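Notes from the Two-Arm Bench
11/8/25

Okay, so last time I promised I'd tell you whether the "pause and look" trick was worth the trouble, and I have numbers now! Quick refresher for anyone who just signed up: we've been teaching a pair of arms to do small tabletop jobs from recorded demonstrations, and the policy kept getting into trouble right before the grasp. It would commit to a spot while the wrist camera was still catching up, and then it would close its fingers on nothing and carry on as if all was well. Very confident, very wrong.

Anas Ait Brahim had the idea of labeling the last bit of every approach by hand and training the policy to slow way down there. We went back through all 569 demonstrations to do it (thank you Marloes, I owe you several coffees). Then we retrained on the same data with the same settings, just with the slowdown labels added, and ran both versions on the easel task.

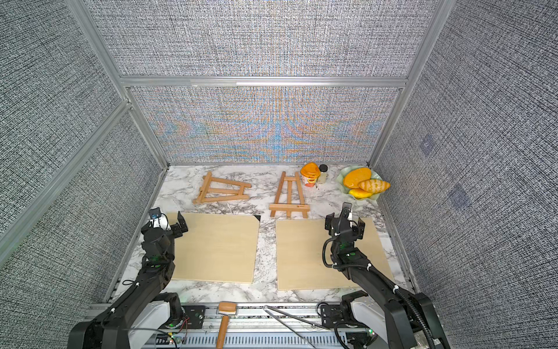 We did 30 tries each. The old policy finished 16 of them and the new one finished 27, and I made Marloes check my tally sheet because I didn't trust it. Most of the gain came from easels that start out in awkward poses, where the gripper has to pick an edge and there's really only one good choice. With easy starts the two versions were pretty much tied, and the new one was slower, which you'd expect.

Now the grumbling. All three misses with the new policy were the same miss: both arms slowed down together, each one sort of waited on the other, and the run timed out. Pieter thinks we should let one arm lead. I think we labeled the two-handed parts badly and should fix that first, so we're going to try it my way and then his, and I'll report back even if he's right.

Also, we haven't touched clutter yet. The extra stuff stayed put between runs, so please don't quote me on messy tables! Wilma Van Hecke wants to shuffle it every time for the next batch, and she's set aside 300 new demonstrations' worth of bench time for that. If you've tried slowdown labels on your own setup, hit reply, I'd love to compare notes.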